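Laundry Month at Our Place: the folding gallery

Welcome to the September gallery! I've been on a mission to get through the dark wash properly this spring, instead of living out of the basket until it's empty (my usual system). I do all my folding on a big white surface now, and I'm a total convert, because dark grey and black show up beautifully against it.
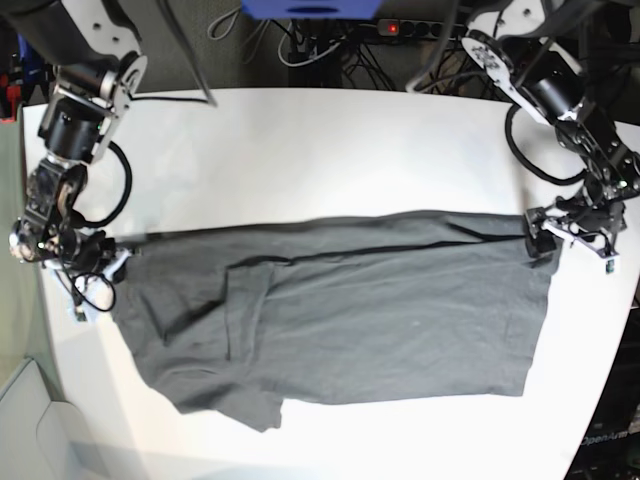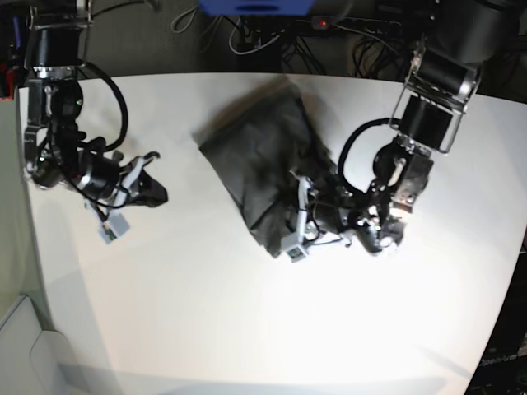 Dark cloth on a white tabletop, both times. The charcoal tee is the one spread out lengthways, smooth at one end and still pretty crumpled at the other, with a sleeve flopping down. I'd always tug the top edge straight first, then chase the creases down towards the hem.

The pile so far

We're up to 40 pieces through the wash this month, and 29 of those were tees, which tells you how my household dresses. I fold mine in thirds and stand them up in the drawer, Jondbridge style (my favourite homewares blog, do have a look). Two drawers down, one to go!

Colours that behave

Darks get turned inside out and washed cold, and I dry them in the shade on the Sturkach airer. Twenty minutes of folding with a cuppa after tea and I'm done for the night. My Tindar liner bags go in the bottom drawer with the jumpers, lavender side up.

Next gallery is sheets, including the fitted ones, so wish me luck. If you've got a trick for the corners, pop it in the comments, I'm all ears.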